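Print this page | E-mail this page

Workshop notebook
26 August 2020
Posted by the Meredith print room

Second proof run of the wall calendar and the weekly planner pages. Started with the planner because the calendar file was still being exported.

Planner, letter size, two-hole top. The left margin is still too tight. With the holes punched, the M in Monday loses its first stroke on the left-hand pages. Moved the whole grid over a quarter inch and took the space out of the notes column. Notes column is now narrower than the Witby version, which people liked, so that may come back as a complaint. I would still sooner lose notes than days.

Chore chart on the back of the planner: changed the check boxes from round to square. The round ones closed up on the draft setting and looked like dots. Square ones print fine on draft and on normal. Left the line weight alone.

Paper. Tried three.
- Bronent 51 lb text. Feeds well, but marker shows through on the other side. OK for single-sided only.
- Bronent 100 lb text. Good. Pencil and gel pen both fine, no show-through with the highlighter after one pass. Two passes and it starts to show.
- The leftover cover stock from the Starov order. Too stiff for the planner, it won't lie flat in the binder. Keep for calendar backs.

Going with the 100 for the planner and the calendar both, so we only have one stock to keep on the shelf.

Calendar. The December page has the same fault as last year: the small "next month" box in the corner was still showing the old January. Fixed in the master this time, not only in the export. If you have a copy of the file on your own machine, please delete it and pull the new one. I found two old copies on the shared drive and moved them to the folder called OLD. Don't print from OLD.

Week start: Sunday for the main version, Monday for the alternate. They have to stay as separate files. I tried doing it with layers and the holiday names ended up a day off whenever the layer was switched. Spent most of the morning on that and went back to two files.

Holiday names are down to 7 point in the boxes with two lines. Readable on the laser, a bit weak on the inkjet. Tried bold, looked worse. Left as is.

Print count for the first batch is 582 sheets, calendar and planner together, and 200 of those are the chore chart with the planner on the front. The counter on the laser agrees with the job sheet. Pulled the ones with a gray streak down the right edge. Cleaned the drum and the streak went away, but check the first few sheets after each toner change.

Trimming: the guide on the cutter had slipped a little. Reset it against the steel rule. Anything cut before lunch should be measured before it gets packed, especially the half-size pages, which have to match the holes in the small binder.

Still to do
- Monday-start proof, all months
- budget page, the total row is missing its bottom line
- new cover sheet with the updated name list for the colors
- order more 100 lb before the next batch
- ask Witby if they want tabs again

Left the approved proofs in the top tray, marked in red pencil. Unmarked ones are not approved.
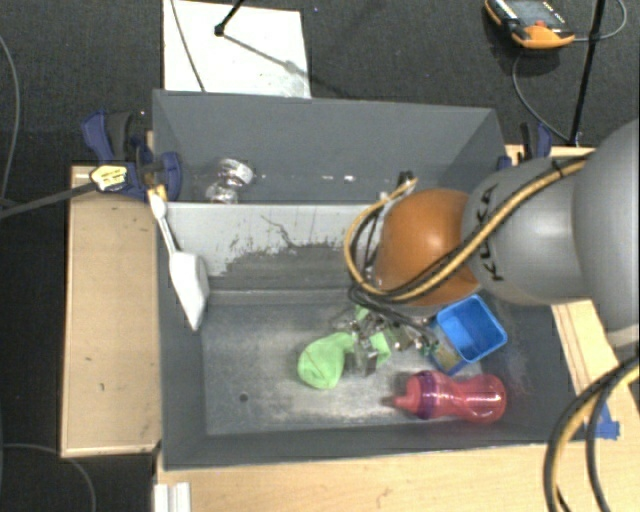

Can the planner pages be printed on both sides?
With the 100 lb text they can, flipped on the short edge so the holes stay at the top of both sides. Keep the 51 lb for single-sided pages.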